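Getting the arm ready for a hotel room

Anyone who has read this blog for a while knows I'm the person who looks after one mobile robot at Gestelbridge, and that I'm far too fond of it. It is a wheeled base with an arm, a gripper with black fingers, and more cable than I would like. We call it Tonatora, after the project, and the name has stuck even though there is a perfectly good label on the back with a proper one. I promised a few of you a post on the setup work, the unglamorous bit before the robot does anything you'd want to show your family. So this is that post, and it's going to be long, because I love this stuff!

The room we've been working in is a guest room, and our task for the week was the nightstand. Get to it, deal with the drawer, deal with the remote control that lives in the drawer, don't pull the telephone onto the floor. A person does all that half asleep. For the arm it's a really lovely problem, and nearly all of the trouble is in the preparation.

I start every morning with the cables. Before power, before coffee if I'm being good, I run my hand along the arm from the shoulder down to the wrist and feel for anything that has crept. The cable needs enough slack for the wrist to turn all the way over, and no more than that, or the loop hangs low and goes looking for things to catch on. A drawer is the perfect trap for a hanging loop. I fix mine with hook-and-loop straps and I've stopped using zip ties anywhere past the elbow – you always end up cutting them, and one day you'll nick something you didn't want to nick.

Then the fingers. I wipe the pads with a lint-free cloth and a little alcohol, let them dry, and close the gripper on a strip of paper. If I can slide the paper out on one side and it holds on the other, the fingers have gone out of parallel and I get the hex keys out. Ours had drifted just a hair by the second morning. I loosened both screws on the left finger, closed the gripper gently on a flat steel shim, and tightened them again a little at a time, switching back and forth. Very satisfying. The paper grabbed evenly right across after that, and I may have said "yes!" out loud.

Next comes homing, which you want to do well away from the furniture. I back the base out into open floor, let each joint find its zero, and then drive in. There isn't a lot of open floor in a bedroom, so we put tape down for the homing spot, and another piece where the base should stop beside the bed.

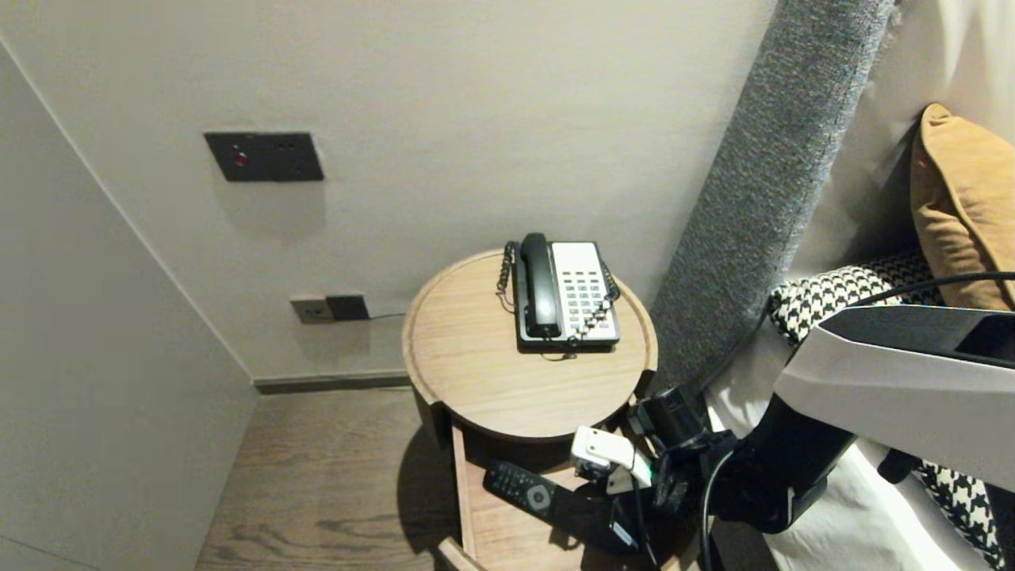 The approach was where Veronika Bozsik earned her lunch. She does our motion planning and she had the base stopping square to the nightstand, which seems sensible until you remember there's a bed. We tried it at an angle of 30 degrees and suddenly the elbow had somewhere to go. Small change, huge difference! I re-taped the floor and we wrote the new stop position into the config with a comment explaining why, for whichever one of us forgets first.

Round furniture is its own adventure, by the way. I had spent ages practicing on a square Furnico cabinet back in the workshop, where every front is flat and the robot can line itself up on an edge. A curved drawer front gives it no such help. The spot you'd choose to push on matters a lot more, and if you're off to one side the drawer wants to twist in its runners. We ended up teaching the contact point by hand: arm in free-drive, me holding the wrist and walking the fingers in slowly, Veronika at the laptop saving the pose when I said so. We saved 12 poses that way and threw out most of them. I'd recommend saving more than you need, it costs nothing and you can't remember at night what felt good in the morning.

Force limits next. I set them low to begin with, low enough that the arm gives up if it so much as leans on the tabletop. You get a lot of false stops and it's tempting to turn everything up at once. Don't! Go up in little steps and change one axis at a time, and write down what you changed. Mine goes in a paper notebook (yes, paper), with the date at the top of the page, so I can tell you that the page I'm copying from says 21 May 2021 and has a ring on it from a mug.

The phone has been a good teacher too. It's a corded desk phone, and coiled cord is nasty stuff for a gripper, springy and thin and never in quite the same place twice. We put a keep-out volume over the whole tabletop and made it taller than the phone by a generous margin. The arm now comes in low and from the side, under the level of the top. Getting that to work meant changing the order of the wrist moves so the hand is already turned before it gets close.
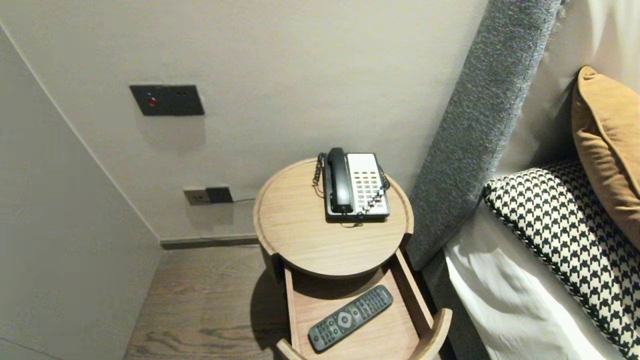
For the remote I wanted to check the grasp pose against more than one resting angle. Things slide in drawers, and if you only ever teach the neat straight one you've taught the robot about a drawer that doesn't exist. So we kept turning it, a bit this way, a bit that way, running the same routine at 30 percent speed with my thumb on the stop button. I like that slow speed a lot. You can hear the gearboxes, and after a year or so with one machine you do get to know its sounds. There's a dry little tick in our wrist joint on cold mornings and I'd miss it if it went away.

Shutdown takes me 14 minutes if I don't dawdle. Park the arm in the folded pose, drop motor power, wipe the fingers again, look over every connector, and put the battery on the Kubiak charger. Then backups: config, saved poses, logs, onto two separate drives. I lost a week of poses once, back in September, and I'm still a bit sore about it.

Still on my list is a better strain relief for the cable at the wrist. The strap does the job but it walks down the arm a little over a long session, and I think a small printed clip would sort it. I have a sketch. If any of you have made one for a similar arm, please write to me, I'd love to see how you routed yours, especially if you found a way to get at the connector without taking the whole clip off.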